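About Dernesine

Dernesine is a laundry finishing and linen service with its workroom in Flaltcombe. We wash, dry, fold and return clothing and bedding for private households, small guest houses and two residential schools. The company was started in September with one folding station and now runs 8. Current intake is 498 items per working day, of which almost 458 are garments. The balance is sheets and pillowcases.

Folding is done by hand to a written method, the Prulus sheet, revised 2023-01-25. It sets a finished size for each garment type and a maximum of 5 folds.

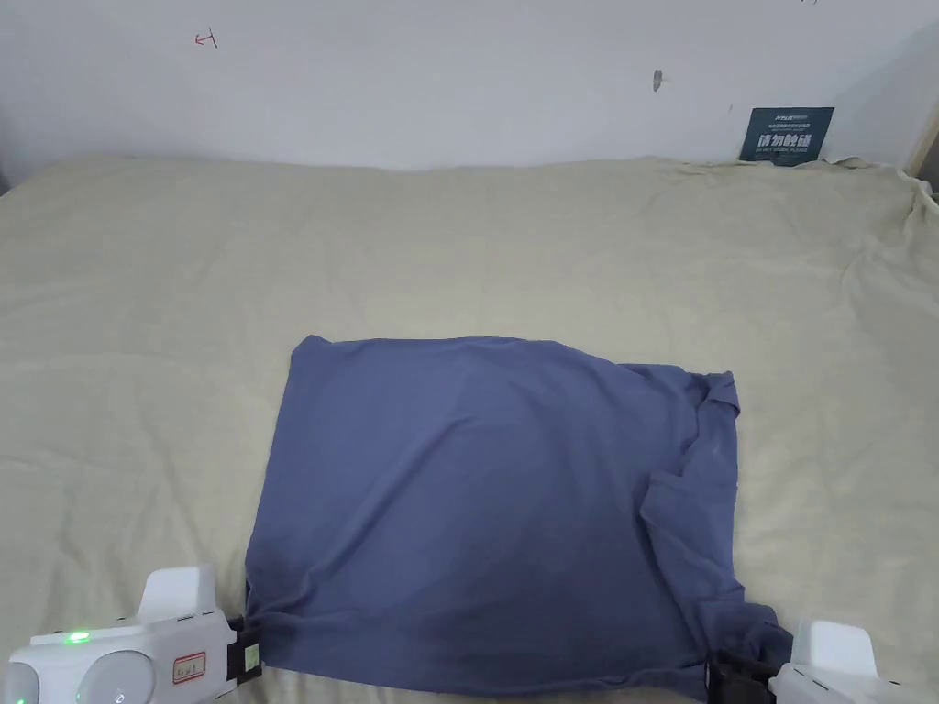 Folding quality depends first on the surface. A hard table lets light knits slide, so the method also allows folding on a bed, with a sheet laid over it. The sheet does not need to be pulled tight. Soft wrinkles in the cover, like those toward the wall behind the blue T-shirt, are acceptable as long as the area under the garment lies reasonably level. The shirt is spread out roughly flat before the first fold, and creases across the body are smoothed toward the hem by hand. Sleeves go in next, then the sides, then the length.

Bedding is handled separately. Fitted sheets are folded corner into corner and stacked by bed size – twin, full, queen – and never mixed with garments in the same bag.

Collection and delivery are handled by Acheampong, our sister company. Orders are returned in the bags they arrived in, with an itemized slip. New accounts begin with a trial order at the standard rate.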